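4.2 Looking after the hand-held pair

Most of the trouble we met in the first month came from the grippers themselves, and we are glad it did, as it taught us a great deal about how a simple linkage wears. Each of our two hand-held units (we call the design Skelance) closes a pair of straight fingers through a set of black arms that turn on small eyelets. The cell around them hardly changes from one month to the next. The units, on the other hand, are opened and closed all day long, and every bit of play in a joint ends up at the fingertips.

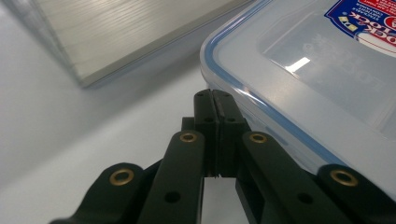 Our routine check takes 14 minutes per unit and needs no special tools. Halldóra Damgaard wrote the first version in July and Iolo Watkins has trimmed it twice. The operator closes the unit fully and looks down its own camera view, where the seam between the fingers should run straight from top to bottom. The brass-coloured eyelets are a lovely help at this stage: they shine against the black arms, two on each side of the fingers, so a joint that has dropped shows up at a glance as one bright ring lower than its partner. We then open and close the unit 40 times by hand and look again. If the seam has shifted, the pivots are taken apart, wiped, given a very thin smear of Gittins grease and put back in the same order. Too much grease is worse than none – it creeps down to the fingertips, and a slippery fingertip on a smooth plastic lid is a miserable thing to work with.

The second half of the routine is done with both units together. A clear food container with a snap-lock lid makes a very good test piece, being smooth, stiff and round at the corners. One person presses a unit against each short end, lifts, and holds the container level over a wire basket before setting it down. Any difference between the two sides can be felt in the wrists straight away, well before it turns up in the recordings. Matilde Falcão found that a unit with a worn inner pivot lets its end of the container sag slowly, while a loose mount on top gives a small sudden tilt. We had been mixing up these two faults for weeks!

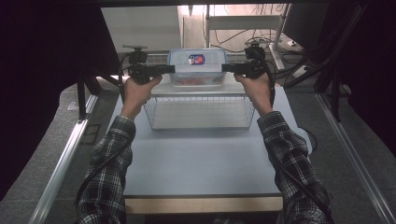
Figure 6. Two-handed lift with the hand-held pair, one gripper at each short end of the container, above the wire mesh basket.

Over the period reported here we logged 182 checks. Of these, 54 led to some work on a pivot, and most of the rest needed only a wipe of the fingers. Aled Probert keeps the log and notes which arm was touched, so that a pivot needing attention again soon is replaced outright. Cable strain is checked last, with the arms stretched forward as they would be in use. The settings for the cell as a whole are given in Section 4.3.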